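Pilteck Row Cover and Frost Blanket
by Hudska Garden Supply

Item 793
Sold by the roll or by the cut piece

Pilteck is a white spun fabric that lies over vegetable beds, low shrubs and strawberry rows to hold in ground heat on cold nights. Rain and sprinkler water pass through it. Most of our customers put it on in fall over lettuce, spinach and carrots, and again in spring over young transplants.

Choosing a weight

The Light weight is for insect protection and a chilly night or two. It can stay on all day over cabbage, kale and radishes. The Heavy weight is for hard frost. It blocks more sun, so take it off or fold it back once the morning warms up.

If you garden somewhere with late snow, buy Heavy and set it on hoops. A wet snowfall will flatten cover that is lying right on the plants.

Sizes

Width is 72 inches in both weights. That spans a standard raised bed with enough left over on each side to pin down. Cut pieces are sold by the foot. Full rolls are 1000 feet and ship by freight.

Putting it on

Water the bed first if the soil is dry. Lay the fabric loosely, with some slack for the plants to grow. Hold the edges with landscape pins, boards, bricks or a shovelful of soil every few feet. Wind gets under any gap, so check the corners again before dark. For tomatoes and peppers, use Montecinos wire hoops and keep the fabric off the leaves.

Open the cover on squash, melons and cucumbers when they flower. Bees can't get in otherwise.

Cleaning and storage

Shake off dirt and leaves. Rinse with a garden hose and hang over a fence to dry. Do not put it in the dryer. Fold it and keep it in a closed bin, away from mice. With ordinary care the Heavy weight lasts about 2 winters. Small tears can be closed with clothespins or row cover tape. 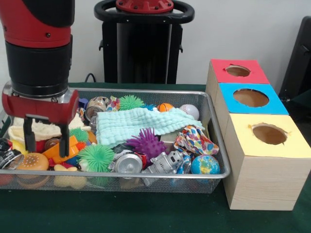 Toys, cans and fabric in a wire-mesh tray.

Shipping and returns

Cut pieces leave our Pirnitz warehouse the next business day if ordered before noon. We can't take back cut pieces unless they were cut wrong. Unopened rolls can be returned, and the buyer pays the freight.

Heavy weight usually sells out in the fall. The next delivery is due in April, and back orders are filled in the order we get them.

Goes with: Montecinos wire hoops, landscape pins, row cover tape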